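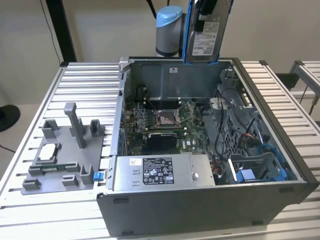 25 March 2018
Notebook, disassembly cell. Written by Abenezer Hadgu. Copy to Ayantu and Tekle.

Continued with the planner side of the Mersha software. The purpose for this day was the drive removal sequence, and after that the tray pose from the wrist camera. I write also the things which did not work, as Ayantu asked last time.

Drive sequence

The task file has now four states: approach, grasp, extract, carry. Before it was only three, and the carry was hidden inside the extract. This was my mistake from the first version. When the extract failed, the log said only "extract failed" and we could not know if the drive was still in the bay or already above the case. Now each state writes its own line with the joint values and the gripper width.

I changed the extract motion from joint space to a straight line in the tool frame. With joint interpolation the path has a small arc and the caddy rubs on the cage. Fasil showed me this in his plots two weeks ago, but I did not believe the arc was large enough to matter. He was right. With the straight line the side force stays under 11 N in the plots, and I put the stop limit at 22 N. The limit is a parameter in the cell config, please do not write it in the code again.

Twelve runs in total with the new sequence. 11 finished. The one that failed was a timeout in the force filter, so no collision. The filter node was waiting for the first message after restart and the planner did not wait for it. I added a check at start-up. It is an ugly check (it only sleeps and looks again) and Yeshi will probably want it done in the proper way.

Collision model

The case is still one solid box in the planning scene, with the top taken away. This is enough for the carry, but not for the cables. The cables are not in the model at all. For now I keep a margin of 12 mm above the drive cage before any sideways motion is allowed. Tekle proposed to use the point cloud for that region and inflate it. I think it is a good idea but the cloud is full of holes on shiny metal, the power supply especially. To discuss.

Also the held drive must be attached to the gripper in the planning scene when the grasp state ends, not when the carry starts. In two of the early runs the planner did not know about the drive and proposed a path which was too low over the rear side of the case. I stopped it by hand both times. Fixed now, there is a test for it.

Tray pose from the wrist camera

The second half of the work was perception. The tray from Cloltholm is grey, and the bench behind it is made of bright ridges, so the edge detector finds the bench very well and the tray badly. I tried first the old method (long lines, then a rectangle). It locks on the slats nearly every time. Changing the thresholds only changes which slat it selects.
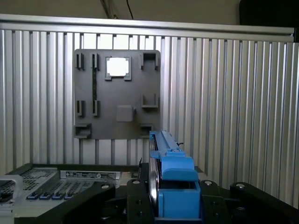
Wrist camera view with the grey tray against the slats and the blue gripper in the foreground.

What works better is to ignore the outer border and to search for the inside features. The bright rectangular window near the top of the plate is the strongest one. I take this as the first anchor, then I look for the small upright brackets at the left with a template, and the raised square boss in the lower part for the rotation. If the boss is not found, the pose is rejected.

On 100 stored frames the new method gave a pose in 88 and rejected 12. I checked the rejected ones by eye. Most have the arm in front of the boss. This we can solve with a different look pose and not with more software.

The mask for the gripper is also new. Before, we masked a simple rectangle in the lower middle, but the black brackets at the sides were outside of it and gave false corners. I drew a polygon which includes them. It is valid only for this camera mount. If somebody moves the mount, the polygon must be drawn again, the file is in the Herell folder with the calibration.

Open points

Start-up check of the force filter, do it properly (Yeshi).
New look pose for the tray, with the boss free (me).
The window as anchor depends on the light behind it. Try with the lamps off.
Ask Fasil if his plotting script can read the new log lines. I changed the order of the columns, sorry.
The Prosuler driver still prints a warning at each connection. I did not find the source. It was there also before my changes.

Branch is pushed but not merged. Please read the attach/detach part first, Tekle, it touches your place routine.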